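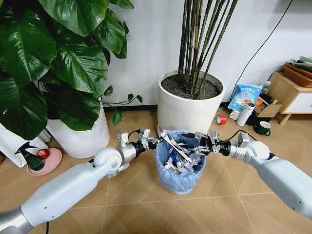 A small wastebasket fills up faster than a big one, and most of what fills it is air. Crumpled paper, snack wrappers and empty packets spring back as soon as you let go of them, so a basket that looks full often holds very little. The steps on this page cover emptying a lined basket, putting in a fresh bag that stays where you put it, and clearing up the patch of floor around it. They work for any small plastic basket that takes a thin bag. The blue one with the light-blue liner, standing in front of a potted plant, is the sort I mean: no lid, no pedal, and only wrappers and paper inside. The whole job takes a few minutes.

What you need

A fresh bag of the right size
A cloth that can get damp
A spray bottle with water and a drop of dish soap
A hand brush or a broom
A second bag or a box for recycling, if your town collects paper separately

About bag sizes. Measure around the outside of the rim with a piece of string, then lay the string along a ruler. Halve that number and you have the flat width the bag needs to be, at the least. Add an inch or so, or you will be fighting to get it over the rim. For height, measure the side of the basket, add half the width of the base, and add four inches for the fold. The bags I buy are Himdale, 20 to a roll. The Aden ones are cheaper but come up short on the height, and the fold slips off the rim when the basket gets heavy. Kwofie makes one with a drawstring, good for a bathroom and a waste of money for paper.

Step 1. Take off the top layer

Before you touch the bag, lift out anything long or stiff. Cardboard strips, flattened cartons and rigid packaging lie across the top and keep everything else from settling. They also poke through thin plastic when you lift. Fold or cut them down and put them with the recycling if they are clean.

Step 2. Press down

Put your flat hand on the paper and push. If you don't know what is in there, use a piece of cardboard between your hand and the trash. Do not do this with a basket that has had glass, razor blades or skewers in it. With paper and wrappers you will usually get a third of the space back. If the basket was not full after all, you can stop here and come back to it in a day or two.

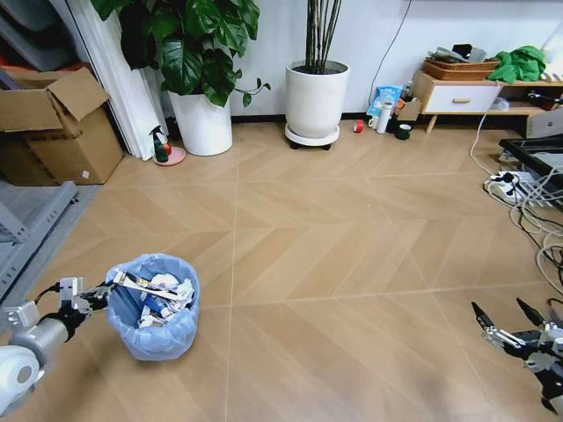 Step 3. Loosen the bag

Go around the rim and turn the fold up, a little at a time. Pulling from one side tears the bag at the other. When the whole edge is standing up, gather it in one hand and twist it once to let the extra air out. Leave the knot until the bag is out of the basket.

Step 4. Lift

Hold the basket down with one hand or put a foot against the base. Pull the bag straight up, slowly. If it sticks, there is a vacuum under it. Tip the basket on its side and slide the bag out along the floor. People with a lot of baskets to empty sometimes drill two small holes low in the side to stop this. It works, but then the basket won't hold a leak, so only do it on one that takes dry trash.

Tie the bag with a plain overhand knot. If there isn't enough plastic to tie, a turn of tape around the neck will hold it as far as the outside can.

Step 5. Wipe the basket

Spray the inside and wipe it, bottom first. The outside of the rim gets grubby too, and it gets missed. Stand the basket upside down on the cloth until it is dry. A new bag put into a wet basket clings to the sides and will not open out.

Step 6. Put in the new bag

Shake the bag open until it fills with air. Push it down into the basket with your fist so that it reaches the bottom, then fold the top over the rim. Run a finger around the inside of the rim to press out trapped air. If the bag is too wide, gather the spare plastic at the back, twist it and tuck it under the fold. A small Joltidus clip will hold it too, or a clothespin.

I put two spare bags flat in the bottom of the basket, under the new one. They are there when you need them, and you don't have to go looking for the roll.

Step 7. The floor around it

Trash misses. Move the basket and sweep where it stood, then sweep behind it. On tile or a herringbone floor, sweep along the joints and then across them. If there are plants nearby, check the saucers and the tops of the pots, where wrappers and dead leaves tend to collect. A planter on a wheeled stand is easy – roll it out, sweep, roll it back. A heavy pot that sits straight on the floor is better left alone and swept around with the hand brush.

Small things also gather along the wall in a room like this. Rolls of tape, a cup, a bottle, half a bag of snacks. Deal with them while you have the broom in your hand. Cups go to the kitchen, tape goes on a shelf, and a snack bag gets finished, clipped or thrown away. Keep the spray bottle for the plants apart from the one with soap in it, and write on them which is which.

Where to put the basket back

Put it within arm's reach of where the trash is made. Keep it a hand's width from the wall so the fold doesn't rub, and keep it out from under big leaves. A leaf that hangs into the basket gets torn every time someone throws something away. Wet potting soil should not go in a thin bag at all. Take it outside.

How often

When the paper reaches the rim, not when it is above it. In a workroom that may be every day. In a bedroom, once a week will do. I changed to the smaller size of basket in January and empty it more often than before, but the bags no longer split.

Questions about bag sizes can go in the comments. Please give the distance around the rim and the height of the basket, in inches, or I can't work it out.

Irina Chiriac
Last updated 7/3/26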